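4. Getting kit out and back in again

I should say straight away that I came to this part of the study as somebody who plays at the centre, not somebody who manages it. I've had a Thursday badminton court at Shahbazi for years, and when Usha Namboodiri and I started talking about why evening sessions at leisure centres never seem to begin on time, my first thought was the car park. I was wrong about that (the car park gets its own grumble in Section 5), and what we ended up looking at was the store cupboard.

Our booking data come from the Tundex system, which both centres were already using when we arrived. It gave us 1,105 hall bookings over the study period, and of those we could use 669. The rest were school holiday camps, block bookings where one club simply stayed on from one slot into the next, or sessions where the duty manager hadn't logged the handover. I was sorry to lose so many, but a camp that runs all day tells you very little about a changeover, and Usha talked me out of trying to rescue them.

A changeover, for us, begins when the outgoing group's slot ends and finishes when the incoming group is playing. We went back and forth over "playing" for longer than I care to admit! Mehrangiz Sadeghi wanted the first whistle or first serve, which is lovely and clear for netball and hopeless for a stretching class. We settled on the moment the group leader would have been happy for us to stop the clock, and we asked them directly. It is a softer measure than I'd like, but the leaders were surprisingly strict with themselves, and a few of them rang back to correct us.

The first thing that jumped out was how much of the gap had to do with small kit. Goals and posts are big and awkward, yes, but everyone knows where they live and there are usually two people who have moved them a hundred times. It's the bibs, the cones, the shuttlecocks and the spare pump that hold things up. People went into the cupboard, came out with the wrong thing, and went in again.
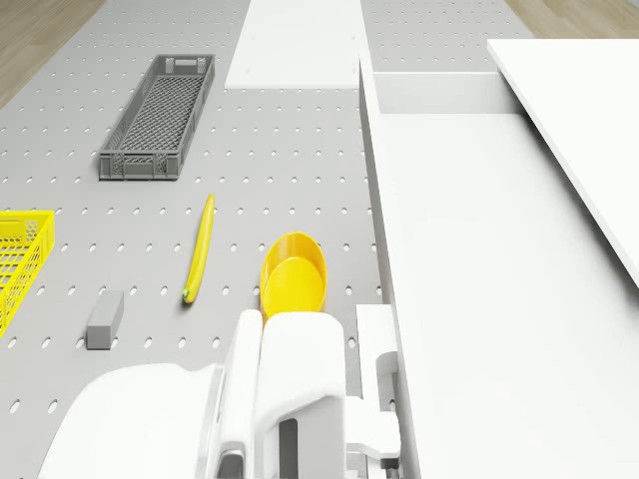 Figure 3. Rendered view of a pegboard surface with a dark grey basket and a yellow basket.

Astura, the smaller of the two centres, had one long cupboard shared by every club. Shahbazi had split its cupboard into bays, one for each regular group, with an extra bay for casual hirers. You'd expect the bays to win easily, and for the regulars they did. For casual hirers it went the other way. Their bay was the one everybody borrowed from and didn't always return to, so by the end of the week it was missing half of what it should have had, and the people using it were the very people who didn't know who to ask. I've been guilty of this myself with a net winder, so I'm not pointing fingers.

We also held 108 short conversations with group leaders, mostly at the side of the hall and often while they were lacing up. These weren't proper interviews (Mehrangiz would like that on record) and we haven't treated them as such. We used a plain prompt sheet with 7 questions on it and let people wander off the point whenever they liked. What came up again and again was the key. At Astura the cupboard key was kept at reception, and a leader arriving with a queue of swimmers in front of them would stand there and wait. Nothing in the Tundex records would have shown us that, and I only noticed it once I'd been stuck in the same queue.

Astura moved to a keypad in July, part way through our visits. It's a nuisance for the analysis, as you can imagine, and we have kept the weeks before and after apart in everything that follows. I'd be wary of making too much of the difference, though. Summer is quieter anyway, the over-fifties walking football had stopped for its break, and the Zuvex booking screens by the entrance went in during the same fortnight, so leaders were finding their court without asking at the desk at all.

One more thing on the casual hirers before I hand over to Usha for the cost side. We had assumed they were late to start through not knowing the building, and that a better welcome sheet would sort it. Several of them told us they'd read the sheet, found the cupboard and then felt awkward taking things out of it without a member of staff there. I hadn't thought of that, and we didn't have a question for it. The revised prompt sheet does, and it is the version we would ask other centres to use.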